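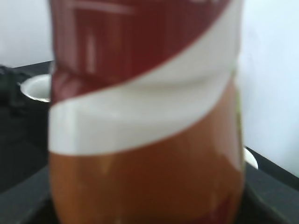 GRELLUMER, August

At the point where a wrist camera matters most, it usually sees least. The bottle fills the view, the label goes soft, and neither the cap nor the base can be located. A cup behind it is reduced to part of a rim. The arm still has to decide whether to close its fingers, and in most shared workspaces no written rule says what it should decide on.

Maiara Evangelista has spent the past two years writing such rules. She runs the handling practice group at Dovell, which operates mixed benches where people and small arms work on the same tabletop objects: bottles, cups, dishes, cloths. Her document, known in the building as the close-range code, has 11 clauses and fits on four printed pages. Three partner sites now work to it, among them the Flekholm packing hall and the teaching lab at Dağdelen.

The code begins where most site rules stop. General machine safety covers guarding, stop functions, and the force an arm may apply to a person. It has much less to say about the quality of the information used in the last few inches of a reach. Evangelista calls that stretch the blind approach. Clause 1 defines it as any part of the motion in which the target extends past two opposite sides of the wrist view.

"People ask for a distance," she says. "A distance is wrong as soon as you change the lens or pick up a wider bottle. If the top and bottom are both out of view, you are in the blind approach. Anyone can check that on a monitor."

Clause 2 sets the consequence. Once the blind approach begins, the wrist camera may be used to confirm that something is still there, but it may not be used to identify the object, estimate its height, or choose a grip point. Those three values must be fixed earlier and carried forward with a time stamp. If the stamp is older than 500 milliseconds when the fingers start to close, the arm backs off along the path it came in on and looks again.

The time limit caused the longest argument. Gervásio Macedo, the controls engineer at Flekholm, wanted it left to each site. His benches are bolted down, his lighting is fixed, and no one reaches across while a cycle is running. He kept a log over one production period and found that the strict limit triggered a retreat on 93 reaches that would otherwise have gone ahead. Each cost him a few seconds.

"I could show the cost," Macedo says. "I could not show that any of those reaches was safe, because we had no later view to check against. That was her argument, and I signed."

Flekholm has since moved its fixed camera closer to the bench, and retreats have become less frequent. Macedo still considers the limit too tight for a bench with no human access and has asked for a separate value in the next revision.

Clauses 3 through 5 deal with labels. A printed wrap is an attractive target for software because it has strong color boundaries. It is also a poor one. A white band that sweeps diagonally across a bottle sits lower on one side than on the other, so a grip height taken from the band changes when the bottle is turned. Gloss adds vertical streaks that can pass for edges. Amber or orange in the lower part may be the liquid or may be the printing, and a fill level read from the wrong one gives the wrong weight. The code therefore bars the use of label graphics for grip height, and it requires fill to be either measured by weight or assumed full.

Text is treated the same way. If lettering cannot be read, the object is logged as unread. It may not be matched to a product by color alone. Evangelista is strict on this point because a color match tends to be right often enough that operators stop checking it. At Dağdelen, an early version of the sorting exercise accepted color matches, and two different cleaning products ended up in the same bin for most of a term.

Clause 6 concerns whatever stands behind the target. Any object partly hidden by the target at the start of the blind approach must be treated as extending to the far side of it. A cup with only one side of its rim showing is given a full footprint, plus a margin. A pale sliver on the other side is entered as a separate object until a second view shows otherwise. Soft items such as cloth get a larger margin — their outline is unreliable, and against a dark tabletop it may not be found at all.

That last condition led to the only clause about furniture. Clause 7 asks sites to record the tabletop color and finish, and to list which handled items are close to it in tone. Black matte surfaces are popular because they suppress glare. They also hide black cloth, cable, and gloves. The code does not prohibit them. It requires that dark items on a dark surface be detected by depth or by touch, and that the method be written on the bench card.

Raised edges are in the same clause. A tray rim or table lip that crosses the approach path must be entered in the bench model at its highest point, even where it appears only as a gray strip in a corner of the view. Macedo reports that this was the cheapest item to adopt and the one his crew had most often left out.

The remaining clauses cover logging, operator training, and revision. Every retreat is stored with the last wrist view and the last fixed view, paired. Operators review a sample of pairs at shift change and mark any case in which they would have made a different call. The marks go to Evangelista's group, which may change a clause only when marks from two sites agree.

Sites that want to start before the next revision are advised to take Clauses 1, 2, and 6 first, in that order, and to run them with closing force at its lowest setting. The bench card template is supplied with the code. Comments on the separate time limit for benches without human access are being taken through the Grellumer office.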